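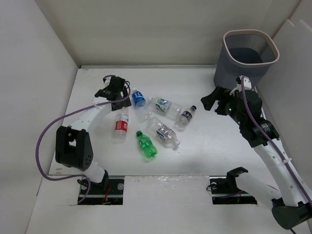

Shoppers in Novville will be able to claim money back on empty drinks containers from March, after the town council voted to join a regional deposit scheme. A charge will be added to most soft drinks and water at the till and refunded when the container is returned. Plastic drink bottles, whether clear or green, with caps and labels still on, are all covered by the new rules. Glass is left out for now.

The scheme will be run by Zanora, which already handles garden waste for the town. It plans to open 80 return points, most of them in supermarkets and larger corner shops, with two more at the Venter Road and Pradari car parks. Refunds can be taken as cash or as a voucher.

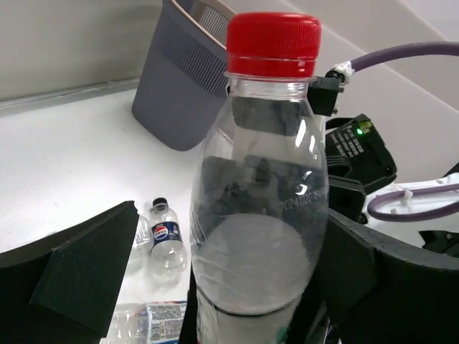

Small shops do not have to take part. Pravesh Pretorius, who runs a newsagent's on Venter Road, said he had signed up but was worried about storage. "I have one back room and it is full of crisps," he said.

Councillor Pravesh Dlamini said 139 of the 179 replies to last year's consultation were in favour. Most of the objections were about queues – a point he said the council would look at again in the summer. A leaflet will go to 2000 homes before the start date.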